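畑地かんがい・土壌水分管理 会員掲示板
スレッド：黒ボク土畑における土壌水分計の設置深度および灌水開始点について

投稿者：北圃場管理室
投稿日：2014年7月9日（水）

平素よりお世話になっております。当管理室では露地キャベツおよびスイートコーンの圃場において、本年よりFlarard社の土壌水分計を導入いたしました。設置深度は現在10cmの1点のみとしておりますが、表層の値の変動が大きく、灌水開始の判断に苦慮しております。
つきましては、同様の土壌条件で運用されている会員各位に、設置深度の考え方と灌水開始点の設定についてご教示をお願いいたします。なお、当圃場は点滴チューブと頭上散水を併用しております。

投稿者：dojo_butsuri
件名：Re: 設置深度について

ご質問の件、回答いたします。
1点のみの設置では、降雨直後と晴天継続時の区別がつきにくく、灌水の要否を判断する材料としては不十分と考えます。当方では浅層と根群域下部の2深度を基本としており、下部の値が動き始めた時点を灌水開始の目安としております。
また、水分計の周囲に空隙が残っていると、値が実際より低く出ることがあります。埋設時の埋め戻しについて、今一度ご確認ください。

投稿者：西部畑作研究会
件名：Re: Re: 設置深度について

dojo_butsuri様のご意見に一部異論がございます。
2深度設置が望ましいことに異存はありませんが、下部の値が動いてからの灌水では、スイートコーンの絹糸抽出期には遅れる恐れがあります。当会の圃場ではこの時期に限り、浅層の値を優先して灌水しております。葉の巻きが日中に認められた時点では、すでに先端不稔の危険が生じているものとご理解ください。
水分計の機種につきましては、当会はRekdaleのテンシオメータを継続使用しております。電源を要しない点が利点ですが、乾燥が進むと管内に気泡が入り、補水の手間がかかります。

投稿者：北圃場管理室
件名：御礼および追加のご質問

早速のご回答、誠にありがとうございます。
埋め戻しの状態を確認したところ、4か所のうち1か所で土の沈下が認められましたので、再設置いたします。
併せて、採土法による値との照合を検討しております。含水比の測定は事務所棟の一室で行う予定です。

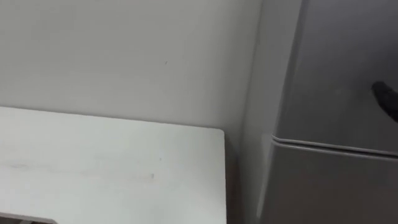

測定室の壁と白い作業台

乾燥条件は炉乾法に準じる予定ですが、黒ボク土は有機物が多く、乾燥温度の影響が懸念されます。この点につきましてもご意見を賜れれば幸いです。

投稿者：dojo_butsuri
件名：Re: 御礼および追加のご質問

照合は体積含水率で行ってください。水分計の表示が体積基準であるのに対し、炉乾法で直接得られるのは含水比ですので、換算には乾燥密度が必要です。採土円筒による不攪乱試料の採取をお勧めします。当方の圃場では、飽和に近い状態の体積含水率が52％前後の値を示しましたが、圃場ごとの差が大きいため、そのままの引用はお控えください。
絹糸抽出期の件は、西部畑作研究会様のご指摘に一理あります。ただし、浅層の値のみを根拠とした頻回灌水は、根を浅くする結果を招きかねません。期間を限定される場合でも、終了の時期をあらかじめ定めておくべきと考えます。

投稿者：西部畑作研究会
件名：Re: 灌水の期間について

終了時期の件、承知いたしました。当会では雄穂抽出の確認から13日間を対象としております。根が浅くなるとのご懸念については、当会の掘り取り調査では明確な差を認めておりませんので、見解の相違として記しておきます。

投稿者：台地用水利用者連絡会
件名：用水側からのお願い

横から失礼いたします。灌水開始点の議論に関連し、用水の側から申し上げます。
各圃場が同じ指標で灌水を始めますと、取水が早朝の時間帯に集中し、末端の給水栓で圧力が低下いたします。当連絡会の区域ではVan der Linden製の減圧弁を幹線に入れておりますが、集中時の不足までは補えません。開始点の設定と併せて、ブロックごとの時間割を設けていただきますようお願い申し上げます。

投稿者：dojo_butsuri
件名：Re: 用水側からのお願い

ご趣旨は理解いたしますが、時間割を固定しますと、水分計を導入した意義が薄れます。灌水の日は計測値により決定し、時刻のみを割り当てる方式が妥当ではないでしょうか。

投稿者：台地用水利用者連絡会
件名：Re: Re: 用水側からのお願い

時刻のみの割り当てで差し支えありません。ただし、渇水調整が行われている期間は、日についても配水計画が優先されます。この点はご了承願います。

投稿者：北圃場管理室
件名：当面の対応

各位のご意見を踏まえ、当面は次のとおり対応いたします。
・水分計は浅層と根群域下部の2深度に変更
・スイートコーンは雄穂抽出後の期間に限り浅層の値を優先
・採土円筒による照合を実施し、換算値を記録
・灌水時刻は用水の割り当てに従う
頭上散水の制御にはVesierのタイマーを使用しており、計測値との連動はできませんので、開閉は引き続き手動といたします。照合の結果は、来年1月の情報交換会までに本スレッドへ掲載する予定です。

投稿者：西部畑作研究会
件名：Re: 当面の対応

キャベツの扱いが記載されておりません。結球開始期の過湿は裂球や病害につながりますので、開始点をコーンと共通にされることはお勧めいたしかねます。作物別の設定をご検討ください。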